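Keeping a front-loading washing machine fresh

Updated 2025-09-23

Most of the smells people blame on their detergent come from the machine itself. A front loader holds a little water after every cycle, in the door seal, in the drawer and down in the filter, and if the door is shut straight away that water has nowhere to go. The jobs below need no special tools. Do the seal and the drawer once a month and the filter every three months or so.

The door seal

Pull back the rubber lip at the bottom and wipe inside the fold with an old cloth wrung out in warm water and a drop of washing-up liquid. Expect hair, grit and the odd coin. Black spots that won't shift can be treated with a thin bicarbonate paste left on for an hour, then wiped off. Go gently with a toothbrush, as stiff bristles will roughen the rubber and the dirt comes back faster.

Dry the fold afterwards. Leave the door ajar between washes, a hand's width is plenty, unless you have small children or a cat.

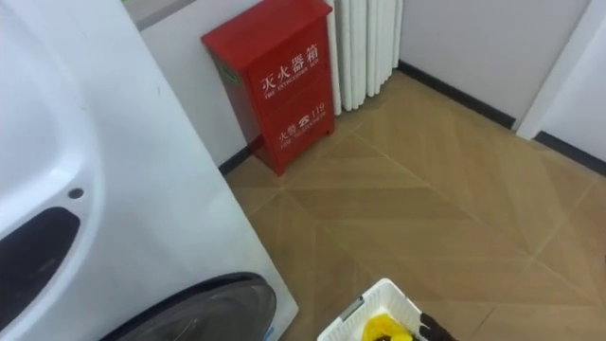 Findura wrote in to ask whether white vinegar is safe on the seal, having used it for years with no trouble. A splash on a cloth now and then will do little harm. Poured into the drum every week it can dry the rubber out, and several makers advise against it in their handbooks, so check yours first. Never mix it with bleach.

The drawer

Most drawers come right out if you press the tab at the back of the softener section and pull. Soak it in the sink with hot water while you clean the space it came from. The roof of that space is where the slime collects, around the little water jets, and a bottle brush reaches it well. If softener is always left sitting in its compartment, lift off the small cap over the siphon and rinse it under the tap.

The filter

This is usually behind a flap low down at the front. Switch the machine off at the wall, lay a towel down and put a shallow baking tray under the flap. Turn the cap slowly and let the water out a bit at a time – there is always more than you think. Clear out the fluff, wipe the thread and screw the cap back firmly. Run a short rinse and check for drips before you put the towel away.

The hot wash

If you wash at 30 or 40 all the time, grease and soap build up where you can't see them. Once a month run the hottest cotton programme with the drum empty. Ordinary powder does the job, as it contains a bleach that liquids don't. Use a normal dose.

Stacked machines

A dryer sitting on top of a washer saves floor space, but the pair must be joined with a proper stacking kit. Check the screws every October, before the heating goes on and the dryer gets its heaviest use. Make sure the washer is dead level too. Put a spirit level on it before the dryer goes up and adjust the feet, then tighten the lock nuts.

Clean the lint screen after every load. If it feels waxy, wash it in warm soapy water and let it dry fully before it goes back. When emptying the upper drum, run a hand round the top and the back, as socks cling there and go through the next load as well.

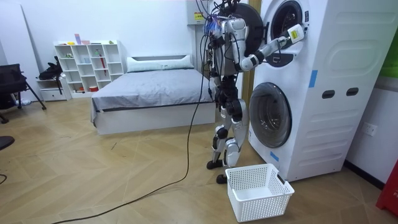 Reaching into the upper drum of a stacked washer-dryer.

Small things worth doing

Turn the water tap behind the machine off and on twice a year so that it doesn't seize. Look at the inlet hoses while you are there and replace any that bulge or show cracks.

Wipe up spilt softener at once – it is very slippery on a hard floor and leaves a film that soap won't lift easily.

Don't fill the drum right to the top. You should be able to fit your hand in flat above a cotton load.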